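## 4. Rehearsing the pepper task in simulation

Run this section before you power the bench arms. It uses the same motion files as the real Cevitar setup, so a bad grasp shows up on screen and not on the servos.

**You need:** sections 1 to 3 finished, the Hanrahan scene pack unzipped into your project folder, and two free USB ports for the hand controllers.

1. Open a terminal in the project folder and start the simulator.
2. Load the scene `pepper_pan`. The console should report 103 assets.
3. Check that the port in the settings file reads 1898. The older Fanon builds used a different one and will hang at the splash screen.
4. Press **H** to send both arms to the home pose.
5. Bring the right arm in slowly, low over the cutting board, until the tip reaches the side of the pepper. Leave the left arm where it is.

**Note:** Keep speed at 62 percent or lower for the first run. You can raise it later in the Motion tab.

With the right gripper at the red pepper, the left hand should be up and clear of the saucepan and its handle. The pan starts empty.

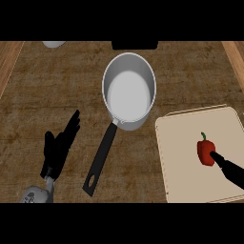
### 4.1 Closing and lifting

1. Hold the right trigger halfway and wait for the contact light in the side panel.
2. Squeeze the rest of the way. If the pepper rolls, let go, press **R** to reset, and come in a little lower.
3. Lift straight up before you move left – the rim of the pan is higher than it looks from the default view.
4. Stop over the pan, lower, and release.
5. Save the run. Files go in `runs/` with the time of day in the name.

**Caution:** Do not copy a run to the real arms if the log shows a joint limit warning, even one. Shorten the path and record it again.

**Note:** If the left hand drifts during the lift, its controller needs zeroing. See section 2, under the Medix controller settings.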